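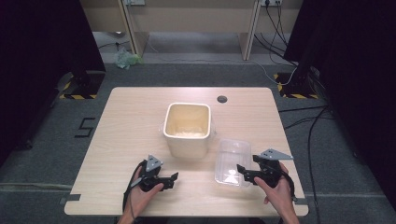

Are you going to say anything about the Flolgate shorts this year or do we have to beg, asks a reply under my last post, and no begging needed, friend, I've been up with my tea and my notes since early and I'm going to ramble for a while.

22 Sep 2020

So, Flolgate went online this year like everything else. One pass, 12 shorts, and you had 5 days to get through them from your couch. I missed the lobby and I missed the terrible coffee. I did not miss the folding chairs in the back rows, which have been hurting my hips for years.

The one I keep telling people about is Skundura. It runs 22 minutes and takes place almost entirely in a ticket booth at a ferry landing, where a mother is training her grown daughter to take over the job. That's the whole plot! They argue about how to fold the receipts. I cried at the receipts.

What got me is how long the camera stays on the daughter while the mother talks off to the side. You watch her decide to be patient, then run out of patience, then find a little more somewhere. I have been that daughter. I have also, God help me, been that mother.

The sound is lovely too. There's a ferry horn that keeps interrupting them, and by the third time you're leaning in to catch what got drowned out. I went back and turned the captions on to see if they'd filled it in. They hadn't. It just says (horn).

Hviid I was less sure about, and I want to be fair to it because I could tell how much work went in. It's a black and white ghost story about two brothers clearing out a farmhouse, and the first half is wonderful, all creaks and bad manners. Then the ghost starts talking, and she has an awful lot to say.

My husband disagrees and thinks the ghost's speech is the best part of the entire program. We discussed this through dinner and the dishes. He'd like it noted that he was right about the one with the goats last year, and he was, so take that into account.

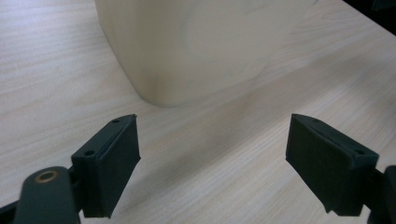
Isn't the ghost supposed to be boring, though, somebody wrote back while I was typing that, because she's been stuck in that house with no one to talk to. Well, now I have to watch it again. I hadn't thought of her as lonely, I'd thought of her as badly edited, and I may owe her an apology.

OK, I went and rewatched the second half over lunch. I'm softer on it. I still think you could lose a page of the dialogue around the well and keep everything that matters, but the brother's face when he finally sits down on the stairs and listens to her, yes, fine, that's good acting.

Quick word for the animated one, Velholm, which is hand drawn and has no dialogue at all. The credits say 2,488 drawings, and I believe every one of them. A snowplow driver goes back and forth across the same mountain pass all night and the lights in the houses go on and off. It's under ten minutes. Put it on before bed.

A few people have asked whether kids can watch. Velholm, sure, any age. Skundura, they'll wander off, but nothing in it will bother them. Hviid I'd hold until they're teenagers, there's one moment with a mirror that made me spill my tea.

I did the live chat after the last block as well, which I was nervous about, being a slow typist. There were 491 of us in there! The theater doesn't hold anything close to that. Folks were watching from places I had to look up, and everybody was so kind about the goofy little film with the talking mailbox, which I also liked and which I suspect my husband slept through.

If you still have your pass, the replays are up until midnight tonight. Start with Skundura while you're fresh, and please give it the good speakers if you have them, a phone won't do that horn any justice.

And the festival says it hopes to do a small winter program in February, in person if that's possible and online if it isn't. I've signed up for the emails. Now I'm going to go call my daughter, we were supposed to talk at two and she'll want to hear about the receipts.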